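Clorkwood Swap Shelf - Questions We Get a Lot

What is it?
Household bits you don't need, for household bits you do. Brushes, sponges, kitchen odds and ends. Free. Gray bins, help yourself.

When can I drop off?
Wednesday, doors at 7. Last drop off 21 minutes before close, we need time to sort. Yes 21, ask the building.

Do used sponges count?
No. Unused only, please. Same for scrubbers. Brushes can be used if they're washed and the bristles aren't flat.

How are things sorted?
By room, more or less. Cleaning stuff goes in one bin, all mixed - scrub brushes, two-tone sponges, whatever came in. Don't stack it up to the rim, people need to see whats at the bottom.
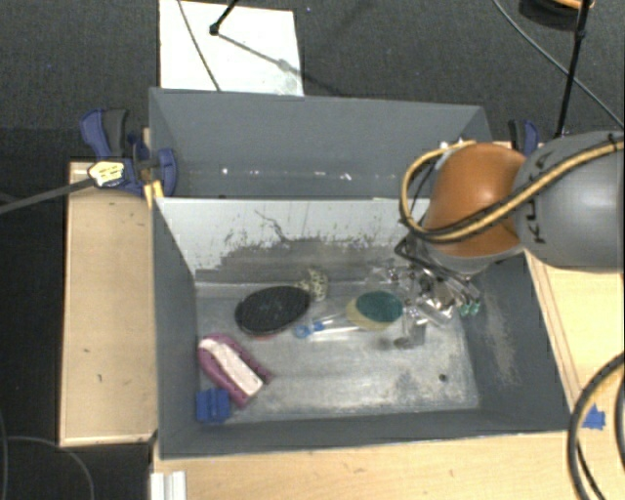

Small clear things go missing against the gray so put those in last, on top. Same with anything skinny. Long handles lie flat, not sticking up.

How much can I take?
2 items per visit from the cleaning bin. Other bins no limit.

Can I bring glass?
Wrapped, and hand it to someone. Never straight in a bin.

Where are you?
715 Citlow Street, side door. Not 700, thats the dentist and they are tired of us.

Do you take electricals?
No. Try Postano, they test plugs and cords.

My bag of stuff got turned down, why?
Usualy damp or sticky. Wash it, dry it overnight, bring it back next week - no hard feelings.

Can I reserve something?
Sorry, no. First come.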